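Recording demos for a two-handed setup - how many is enough?

Ploltent forums > Learning from demonstration

wobblyservo
10/15/18
We're collecting pick and place examples on the Fukine bench. Put the pumpkins on the plate, reset, do it again, and try to keep a civil tongue. I've been told 600 episodes and I would like to be told fewer. Views from the wrists and the head:

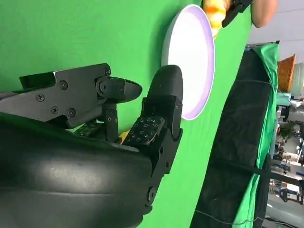
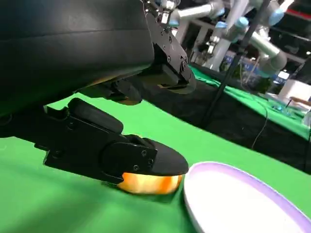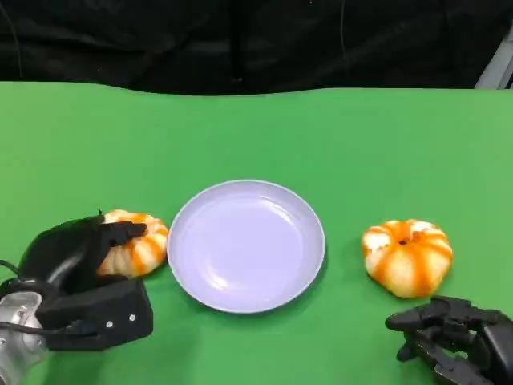
My question is about the fumbles. When a grasp slips and I recover, do I keep the episode or bin it? The Ritchie notes say keep only clean runs. My clean runs are a small and exclusive club.

gantrygoblin
Keep the recoveries. If it never sees a bad grasp being put right, it'll make one on day one and then stand there like a guest who has broken a vase.

tin_ladle
Disagree. We kept everything and ended up with a policy that dropped things on purpose so it could pick them up again. Very proud of itself it was, too.

gantrygoblin
Did you trim off the drop and start from the recovery? You have to cut out the bit where you were rubbish.

tin_ladle
We did not. I'd have had very little left.

mothballed
600 sounds like a number someone liked the look of. We got decent results on Arkora with 200, but the start positions were properly mixed up. If your objects go back to the same two spots each time you're just recording one episode very slowly.

wobblyservo
They go back to more or less the same two spots each time.

mothballed
Ah.

tin_ladle
Also swap operators. Ours learned to hesitate before every grasp, exactly as I do. Unpleasant thing to watch in a machine.

wobblyservo
There are 2 of us and the other one has gone off teleop for good. Right, plan is: move the start positions every run, keep the recoveries but trim the drop, train at 200 and see. Does anyone label the trimmed ones separately?

gantrygoblin
Yes, a flag in the episode file. You'll want to pull them out again when tin_ladle is proved right.

tin_ladle
Screenshotting that.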